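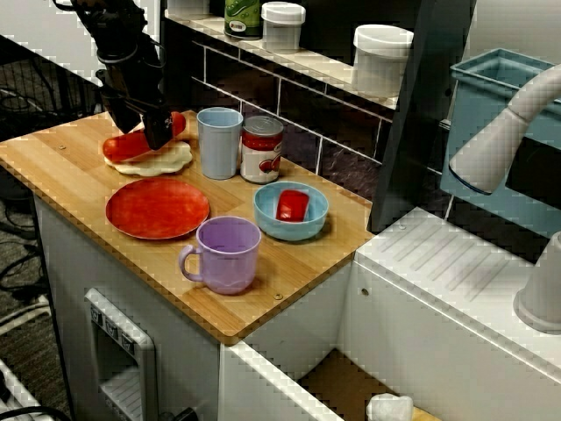 Play kitchen cell, left arm, pressing on the red topping piece.

April, 4:10 pm

Okay, writing this down while I still remember the order of things, because by tomorrow I'll have convinced myself it was all the gripper's fault.

Short version: the arm pushed down on the food instead of picking it up, kept pushing after it should have given up, and tripped its own protective stop. No damage that I can find. I hit the e-stop anyway, a beat after the arm had already stopped itself, so I get no points for reflexes.

Longer version. I was running the pizza task on the Kinyua policy, the new checkpoint, same layout we've had all month (flatbread in the back left corner, cup and soup can along the tiles, bowl and mug out front). The first batch went fine. Then it came in over the flatbread for the red piece and the fingers landed flat on top of it. It should have closed around the edge. It just leaned. The commanded height kept creeping lower, the measured height did not, and the gap between the two grew until the controller had enough.

What I expected was for the force limit to catch this way earlier. We set that limit at 30 newtons precisely so a flat press on the counter would be boring. So I went and looked, and the limit loaded in the controller was not 30. It was the factory default, which is a lot higher. Great!

I'm pretty sure I know how that happened. I power cycled the Silten controller after lunch (it had lost the wrist camera again) and our limits live in a settings file that gets pushed by the startup script. I brought the arm back up by hand from the pendant, so the script never ran. The arm came up happy, green light, no complaint, with none of our limits in it. I have done this restart by hand plenty of times. I don't love thinking about that.

Second problem, and this one is separate so please don't lump them together: why it pressed in the first place. The red piece is thin and it was sitting partly on the flatbread, so the height it needs to grab at is different from the same piece on bare wood. I measured the flatbread and it's 8 mm at the thick part of the wavy edge. If the policy mostly learned to pick that piece up off the counter, it would aim low by that much and do pretty much what I saw. I went through the Farnora demo set for a bit and most of the clips I opened had it on bare counter. That's me scrolling, I haven't done a proper search, so treat it as a hunch.

Things I checked before running again:

- Fingers. Took them both off and looked at the pads under the lamp. No cracks, no chunks missing. One pad screw was a hair loose and I have no idea if it was like that this morning.
- Wrist. Moved it by hand with the brakes released, feels smooth, no clicking.
- Zero offset on the force reading. Drifted a little, re-zeroed it.
- Counter. Leaned on it pretty hard myself - no give, and the screws on top are still flush.
- The red piece itself. Totally fine, bounced right back. Toughest thing in the lab.

Then I ran the startup script properly, read the limits back out of the controller (30, yes, I checked it twice) and did a deliberate press on a foam block at slow speed. It stopped right where it should. Did it 2 more times because I was nervous. Same result.

I did NOT go back to the policy after that. The cell is parked and I hung the tag on the pendant. If you need the arm for teleop that's fine, but run the script first and read the number back yourself, please don't trust the green light.

To do:

- Make the policy runner refuse to start if the force limit doesn't match our file. This is maybe ten lines and I should have done it back when we moved to the Silten box.
- Add a check on commanded versus measured height, and back off if the gap stays open. I'd like this one even with the limit working.
- Collect more demos with toppings already on the flatbread. The set is at roughly 2,000 now, so a small batch may not move it much. Worth trying with a heavier sampling weight before we spend a whole week on it.
- Order spare finger pads from Binico. We're on our last set.
- Find out why the wrist camera keeps dropping, since that's what got me restarting things in the first place. I wiggled the connector and it came back, and I know that doesn't count as a fix.

Logs are in the usual folder, tagged "press". The height plot is the one to open first.

5:25 pm - forgot to say, the pad screw has threadlocker on it now. Leave it alone overnight.

Recent entries
Wrist camera dropouts, again
Moving the cell to the Silten controller
Kinyua checkpoint notes: cup and mug
Drawer task: handle slips
Farnora demo set, naming cleanup
Binico finger pads, wear after a month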